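Notes from the Basement, July

Hello again, everybody! It's hot, the window unit is making its helicopter noise, and I've been down in the basement most of the week because it's the only room in the house where I can think. I promised last time that I'd write about the community radio show, and I will, but mostly I want to talk about sound. Specifically, how I finally learned to make a recording of my own voice that I can stand to listen to.

Pour yourself something cold, it's a long one.

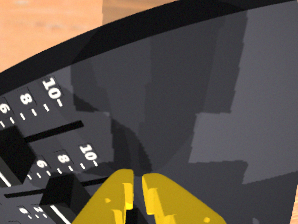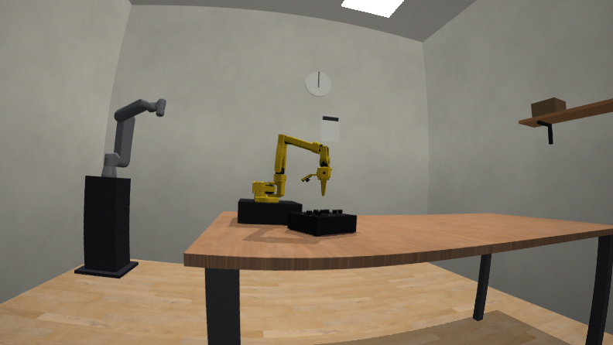
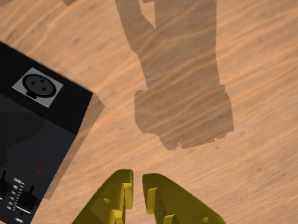
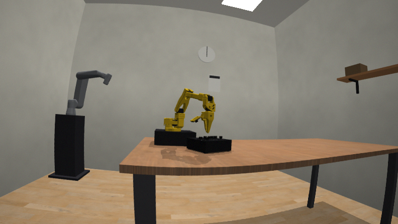 So. When I took over the Monday evening slot, I'd never recorded anything longer than a voicemail. I figured the talking would be the hard part, and I've been talking nonstop since I was two, so how bad could it be? Well! My first episode sounded like I was reading the grocery flyer from inside a mailbox. My sister listened to the whole thing (bless her) and her only comment was that I seemed to be "very near some tile."

She was right about the tile. I'd set up in the kitchen. Kitchens are terrible! Every surface in there is hard and shiny, and your voice goes bouncing off the cabinets and the floor and the fridge and comes back into the microphone a tiny bit late. You don't notice when you're standing in the room because your ears are used to it. The microphone notices everything.

My first fix was to buy things. I bought foam. I bought a little round screen on a bendy neck. I got a Carnik microphone secondhand, the big heavy kind that looks like it belongs on a talk show, and I was sure that would do it. Now I sounded like I was in a mailbox with a really nice microphone.

Then I got an email from Ju-won Yang, who does the jazz hour after mine and has been at the station forever. It was one line long: "Go stand in your closet and read me a paragraph." So I did. I stood there with my winter coats pressed up against both ears, reading the back of a box of crackers into my phone, and I played it back and just about fell over. It sounded like radio! Warm and close and no echo at all. All that wool was soaking it right up.

I recorded from the closet for a month. It was very sweaty. I would not recommend it in summer unless you can get through your script quickly, and I can't, I wander. But it taught me what I was listening for, and after that I could go around the house clapping my hands in each room like a crazy person to hear which ones rang and which ones didn't. The basement, once I'd hung two old quilts and dragged the ugly brown couch over to the long wall, was the winner. The bathroom was the loser by a mile, though my nephew says it's the best place in the house to sing.

OK, on to levels, which is where I went wrong next.

I'm loud. I start out at a normal volume and then I get to the part of the story I like and I'm practically yelling. If you set your level while you're mumbling "testing, testing," you'll be way too hot by the time you get excited, and once that crunchy distorted sound is in the recording it's stuck there. I lost an entire interview that way, with the lovely Gøran Midtbø, who builds Norwegian fiddles in his garage and had driven all the way in to talk to me. He was perfect. Every time I laughed at one of his stories it sounded like someone stepping on a bag of chips. We had to do it over, and he was so nice about it that I felt even worse.

These days I do my level check with the best line in the script, and I do it with feeling. I laugh on purpose, too (it feels ridiculous the first few times). Then I leave myself plenty of room on top. A quiet recording can be brought up later. You'll get a little hiss with it, but I'd take a little hiss over the bag of chips any day.

The other thing Ju-won taught me is to keep my hands off the faders while somebody's talking. I used to ride them constantly, up for the guest, down for me, up again, and when I listened back I could hear the whole room swelling and shrinking behind us like it was breathing. Set it, leave it alone, fix the small stuff afterward. I sit on my left hand sometimes. It helps!

Where you put your mouth matters more than what you paid for the microphone. I sit a hand's width away, with my thumb on my chin and my pinky toward the mic to measure, and I point it a little off to the side of my mouth so the P's and B's go sailing past it. Say "Peter's purple pickup" straight into a microphone and then say it at an angle and you'll hear the difference right away. My P's used to sound like somebody dropping a mattress down the stairs.

Also, drink water, but not ice water, and not right before. And skip the cheese. I love cheese, it's in my blood, my grandmother would be ashamed of me for writing this, but you do not want to hear my voice after a grilled cheese sandwich. Green apple is good. I eat half before and half after.

A few of you wrote in to ask what program I edit with. I use Draltari, the free version, and I'm sure there are fancier ones. I tried Peixoto for a week and kept losing the button that makes the cut, so I went back. Whatever you have is fine. All I do is trim the front and the end, take out the worst of the ums (leave some in, you'll sound like a kidnapper's tape if you take them all out), and snip the phone ringing or the dog. I used to spend whole evenings fixing every little breath. Then I listened to an episode from one of the old-timers at the station and he breathes like a horse all the way through it, and I'd been listening to that man for years and loving him and never once minded.

One trick that's saved me over and over is to record a minute of nothing. Everyone sits still, nobody rustles, and you let it run. Then when you have to cut out a cough you can patch the hole with your own room, and it doesn't drop into that spooky dead silence. Gøran fell asleep during ours. He'd had a long drive.

And label your files! Please! I had 417 things in one folder and most of them were called "new" or "new new" or "final use this." I spent a whole rainy afternoon opening them one at a time looking for the fiddle interview, and along the way I found my mother's voice, from two Thanksgivings ago, telling me the potatoes needed more salt. I had no memory of recording it. I've played it a bunch of times since. So I guess I'm glad I'm a slob, but I label everything now, and I keep a second copy on a Drarus drive upstairs in the linen closet.

That's got me started on a new project, which is going to my older relatives with the recorder and just asking them things. My aunt was first. She was stiff as a board for ten minutes, giving me dates and addresses like I was the census. Then I asked her what the house smelled like when she was little, and off she went! Coal smoke and laundry and her brother's awful hair tonic. Ask about smells. Ask what was for supper, and who sat where. Nobody gets stiff talking about supper. And don't turn off the machine when they say they're finished, because the best story always shows up while they're hunting for their purse.

If you'd like to try it yourself, I'm doing a little evening at the library where we'll practice on each other. Bring your phone if that's all you've got. Bring a coat too, even in this heat, and I'll show you the closet trick with it over your head. There will be lemonade and those lemon bars from last time (the crust is store-bought, I confess).

The July show is all listener stories about first jobs, and I still have room for a couple more. Mine was at a bowling alley, spraying shoes, and I can still smell that as well. Leave me a message on the station line, extension 561, and try not to do it from the kitchen.

Oh, and whoever left the zucchini on my porch, thank you, they were delicious, and please stop.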